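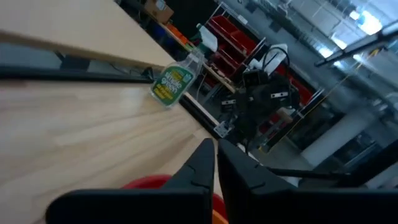
Fig. 4. Spray bottle on the tabletop, toward the far edge. Second top across the gap.

Section 6: Cleaning the Pleseck Table Tops

Read this before the first wipe-down. The leaflet packed with the tops says "any household cleaner, any cloth." We have our doubts, and the steps below are more careful than that.

What you need

- A cleaner in a trigger spray bottle. Fig. 4 shows Simple Green. Follow the directions on the label of whatever you use, including any mixing.
- Two soft cloths, one damp and one dry
- Part 129 (felt pads), if you are refitting the feet

Steps

1. Take everything off the top except the bottle. Bowls too. People like to wipe around them, and then there is a ring.

2. Unplug anything with a cord that crosses the gap between the two tops. Tuck loose cable up under the rail and check that it stays put.

3. Test first. Spray the cloth, wipe a small patch on the underside, and wait 20 minutes. If the patch looks dull or feels rough, stop and try plain water.

4. Spray the cloth again. Do not spray the wood. The leaflet says either is fine, but liquid that lands near the edge runs into the gap.

5. Wipe with the grain in long strokes. Circular rubbing is often recommended for "lifting" dirt. We tried it on a pale top and got smears that only showed when the light came in low.

6. Wipe the metal rail separately, with a fresh part of the cloth.

7. Dry the top right away with the second cloth.

8. Repeat on the other top. Put the bottle away with the nozzle turned to off.

CAUTION: Never mix cleaners. Do not use bleach on the tops or the rail.

CAUTION: Keep the wet cloth away from plugs and cable ends.

Note on finish: The Gumo finish is sold as "stain-proof." Treat it as stain-resistant at best. Coffee wiped up at once came off our test piece. Coffee left overnight did not, and a second round of cleaner made no difference.

Note on polish: Brouwer polish (item 728) is listed as an optional extra. Guadalupe Arellano used it on one top of a pair and left the other bare from spring through October. She could not tell them apart afterward. Buy it if you like the smell.

Note on wipes: Ulon wipes (item 928) claim to clean and dry in one pass. They left streaks for us, so step 7 still applies.

If the top stays sticky after drying, go over it once with a cloth and plain water, then dry again. More cleaner is usually the wrong answer.

Section revised 8/22/20, C. Roussel. Replaces the loose sheet on wiping. For loose rails, go to Section 7.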